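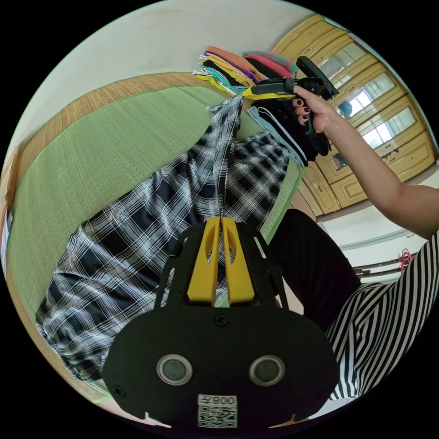
Trevor and I finally had our day in Rutthorpe, a town I've been driving straight past for years. It's 40 minutes from Himville if you miss the trucks, and I'm already planning the next trip!

We did the river walk first (6 km, mostly flat, one mean hill), then pies on the old wharf.

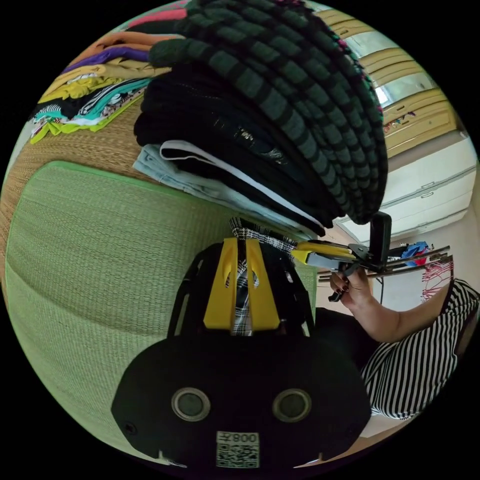

Getting there

Take the coast road, and fill up before Himville. Parking behind the hall costs $2 all day. I wore my good shoes on the gravel, silly me.
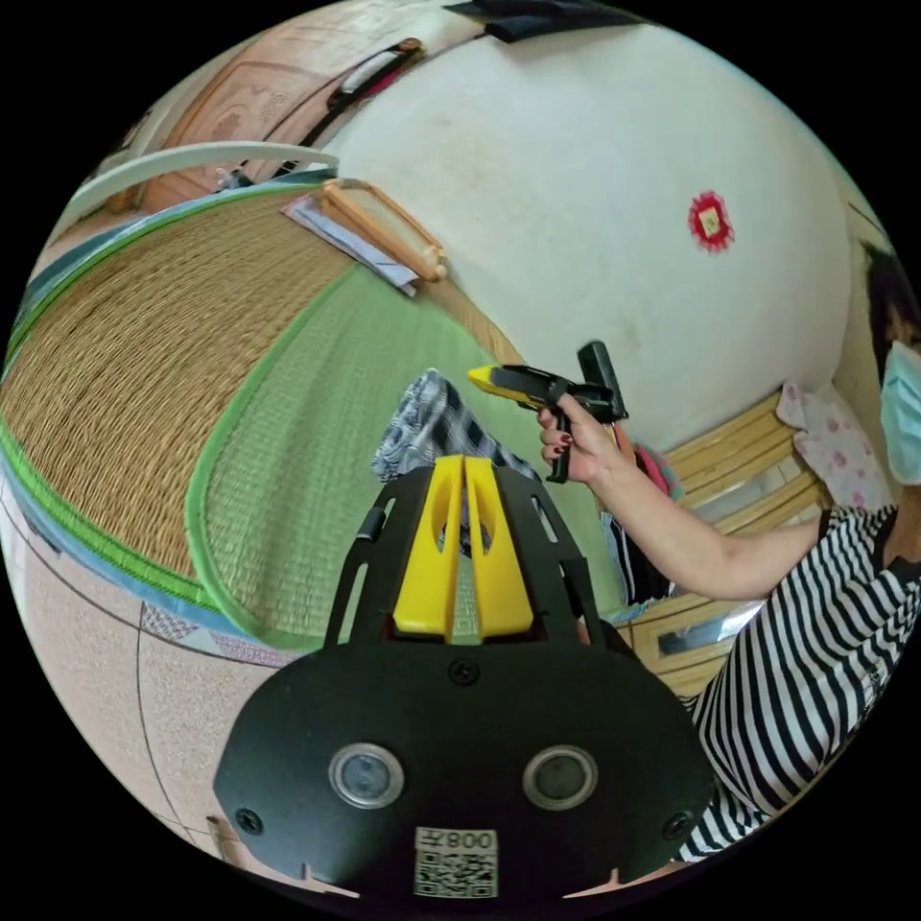 Blue and white checks, my favourite.

Next time, the lighthouse.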